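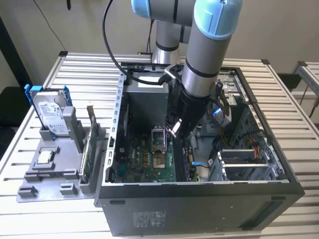 Dell tower with its side off, robotic arm reaching into the case.

Rovton walking directions app: my review after a conference trip

I get lost in parking garages. I get lost in hotels too, and once in a dentist's office, so when the welcome email for a July conference at Prernmont told me to "proceed to the Seixas Center by way of the north garage," I paid five dollars for Rovton on the spot and hoped for the best.

If you haven't run into it, Rovton gives you walking directions inside the kind of places where regular map apps give up: garages, campuses, convention halls, that sort of thing. You pick your building, you tell it where you parked, and it walks you over one turn at a time with little notes like "the stairs are behind the pay machine." Somebody clearly goes out and walks these routes, and I love that person.

My first morning went great! I parked on level 4, told the app so, and it sent me to the west elevator (there are two, and the east one lets you out by the loading dock, ask me how I know). Then across a plaza, left at the bike racks, up a ramp, and I was standing at the registration table with time to get coffee. My phone says it was 1,708 steps, which is a lot in the shoes I had on, but every one of them was in the right direction.

The notes are the best part. Sukiteck, the other app I tried, just draws a blue line over a gray blob and leaves you to it. When you're underground the blue line wanders off and takes you through walls. Rovton doesn't really try to follow you. You tap when you reach each landmark and it gives you the next one. Sounds old-fashioned, works so much better! 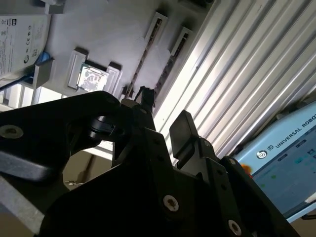 Does it work without a signal in the garage?
The route stays on your phone once you've opened it, so load it before you drive in. If you wait until you're parked on a lower level, you may get a blank page and have to walk up to the street to download it.

Now the grumbles. The search is fussy. I typed "Seixas Hall" and got nothing at all, and then "Seixas Center" came right up. My colleague Nesrin Gündoğdu came in by bus and spent ages hunting for a bus stop starting point, and there wasn't one for that side of campus. She ended up following the garage route from halfway along, and it got her there, but she had to guess which landmark she was at.

The voice directions are also pretty rough. They're loud, they don't pause when you stop walking, and the voice says "lobby" like it's mad at you. I turned it off before I got to the elevator and read the screen like a normal person.

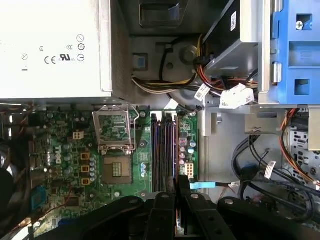

The other thing I'd change is the trip back. You'd think it would just flip the route around, but you have to go in and set up a whole new one, and it had forgotten which level my car was on. At 9 in the evening, with a tote bag full of handouts and a dying battery, I was not in the mood. Take a picture of the level sign when you park. I do that everywhere now.

There's a step-free option as well, under the settings menu, and I tried it on my last day because my suitcase has a bad wheel. It swapped the ramp and plaza for a longer indoor hallway past the cafeteria, with automatic doors the whole way. Very nice route, and I'd have used it from the start if I'd seen the setting sooner. It ought to be on the first screen.

I'm giving it 4 stars out of 5. I'm keeping it on my phone, and I've already looked up the hospital my sister works at. They have the main garage but not the visitor lot yet, so I sent in a request.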